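Best way to sort and store an inherited rock and mineral collection?

Geology & Fossils > Collecting at home

Firdevs Eren
Asked on a Saturday, 289 views

My great-uncle left me his rocks and I am completely hooked! He collected for most of his life, mostly agates and quartz, with some fluorite, a bit of pyrite and a whole lot of things I can't name yet. They came to me in shoe boxes, coffee cans and one very tired suitcase. A few pieces have a number painted on them in tiny white digits, and there's a notebook that goes with the numbers, but it only covers the early years. After that he seems to have switched to slips of paper, and plenty of those have drifted loose.

I'd love to do this properly before I start playing with them too much. What I want to know:

Should I sort by mineral, by where it was found, or by his old numbers?

Is it OK to wash everything? Some of it is really dusty and I'm dying to see the colors.

Are plastic bins with lids all right for storage? I don't have room for a cabinet, and I already own a few of the blue ones with a clear lid. The heavy pieces will have to go in these too. 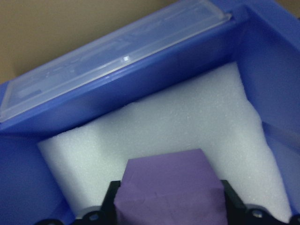

2 replies, oldest first

Notburga Hofstetter
Marked as helpful by 14 people

Oh, what a lovely thing to inherit! I've been at this for 20 years and I still get a thrill from somebody else's shoe boxes. Take your time with it.

1. Keep his order for now. Before you move anything, write down which box each piece came from. A rock without a locality loses most of its interest (and a good deal of its value, if you ever care about that), and the box it sat in may be your only clue. The loose slips probably belong to something in the same box. Photograph the notebook pages too.

2. Lay out one box at a time. I like a big table marked off in squares, one specimen to a square, with its slip of paper tucked underneath. You can leave it overnight and come back to it — painter's tape peels off cleanly from most tables, though I'd try a corner first. Give the squares letters down one side and numbers along the other, and write the square next to the piece in your list.

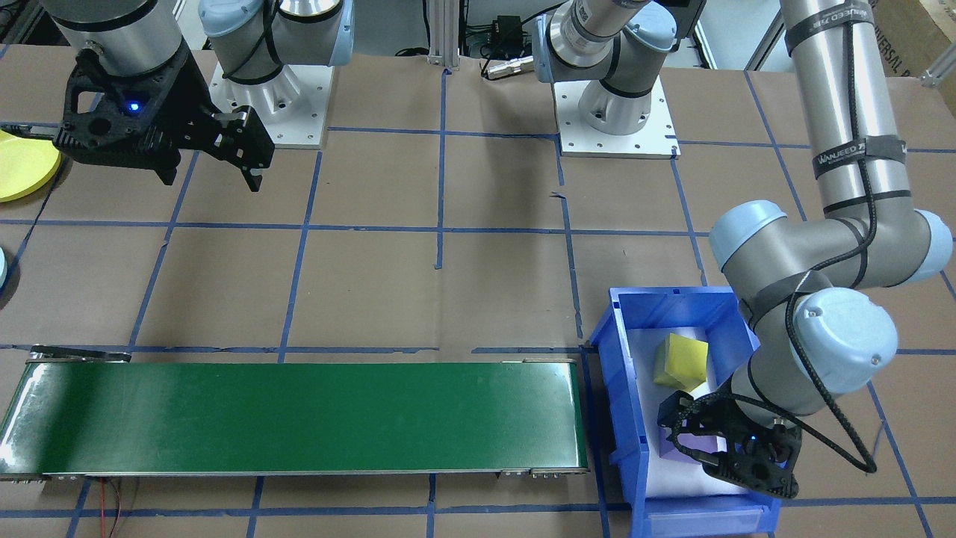 Work table divided into squares with blue painter's tape.

3. Hold off on the washing. Quartz and agate are fine with lukewarm water, a drop of dish soap and a soft toothbrush. Pyrite should stay dry. Halite will dissolve on you, and gypsum marks if you so much as look at it. If you don't know what it is, use a soft dry paintbrush and leave it there. Keep the brush well away from his painted numbers!

4. Bins are fine for most of it. Put padding on the bottom and don't let the pieces touch each other. Fluorite chips very easily, so wrap each one in tissue. I lay a white foam pad flat across the floor of the bin and set the heavier rocks on that, then small cardboard trays for the rest. Keep a full bin under 15 pounds or you'll hate yourself when you want the one at the bottom of the stack. 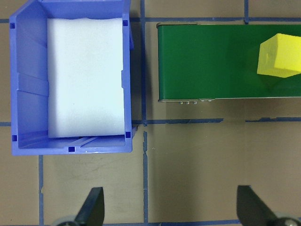

5. Number everything again, but keep the old numbers. Start your own list with a column for his number and a column for yours. A dab of white acrylic on the dullest side of the rock, a fine black pen, a bit of clear varnish on top when it's dry. It's slow and I love doing it.

As for sorting by mineral or by place, I went by place and I've never been sorry, but with mostly agates you may end up there anyway. Do post the mystery ones, we'd all enjoy a look!

Dindo Buenaventura

Agree with the above about pyrite. Mine got damp in a garage and turned to gray powder and ate right through the label, so put those in a separate box indoors with a packet of silica gel.

I just use a spreadsheet. Sort by whatever you like and change your mind later. Egg cartons are great for little stuff!!

Firdevs Eren

Thank you both so much! I did the suitcase first and two of the loose slips matched pieces that were right beside them. One says "creek below the mill, April" with no year, so now I have to find out which creek. Pyrite is already in its own box. Mystery photos coming as soon as I've got decent daylight.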